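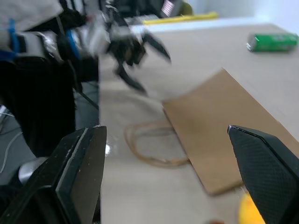 Wrist view, right arm. Kraft paper bag on its side with the handles toward the left, second arm's hand over the table.

Overview Files Known issues Changelog Contact

# Statero bag-handling set: fault subset

README for the fault subset of the Statero two-arm recordings. It holds the episodes in which the arms entered each other's keep-out volume during bag handling. Maintainer: Marius Anghel. Last revised 2019-06-11.

## What went wrong

The full set has 3022 episodes. In 16 of them the left hand came inside the minimum separation distance while the right gripper was working near the bag. The Clomavier supervisor should have stopped both arms. It stopped only the left one, and the right arm finished its move.

## Cause

Each arm's controller publishes its pose with its own clock. After a restart in October the two clocks were no longer synchronized, and the supervisor compared poses up to 30 ms apart. At low speed the error stays inside the margin. On fast reaches it does not.

A second fault made this worse -- the stop signal to the right arm was routed through the Coleo logging process, which dropped messages under load.

## Fix

- Clock offset is checked at startup. The arms will not enable if it exceeds 2 ms.
- The stop signal no longer passes through Coleo.
- Hand speed is limited whenever both arms are over the table.

## Known issues

Wrist video can show motion blur on the opposite hand. Do not use it to estimate separation; use the joint logs in `poses/`. Force readings from the affected episodes are uncalibrated.

Episodes recorded before the fix keep their original timestamps. A corrected copy is in `poses_sync/`, generated with the Sandu alignment script.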